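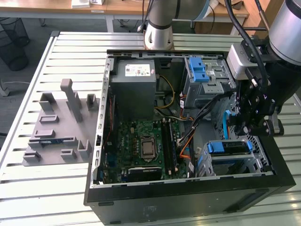
I write this review after 8 months with the Rorkon cell at Lomedau, where we take used office computers apart for parts. Before, two of us did all memory and cards by hand, and in the evening my thumbs were hurting.

**What is good.** The arm is patient. On a calm shift it goes through up to 52 towers, and it does not get angry with a tight latch. The gray fixture plate is a simple thing, but I like it most. My colleague Soon-im Do moved from pulling parts to testing them, and her pay went up a little.

**What is less good.** The manual is poorly translated. When a cable lies over the memory slots, the program stops and waits for a person, so I walk there many times in one shift. Error 524 is still a mystery for me. Also, the job is more lonely now. We used to talk across the bench.

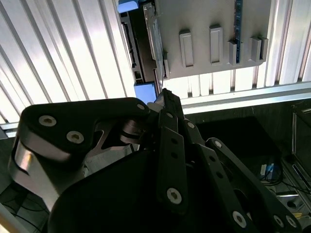
Did anybody lose the job because of it?

Two temporary contracts were not renewed in March. The permanent people all stayed, with different tasks.

I give it four stars. For a small shop with many different models of case, I would ask for a trial first.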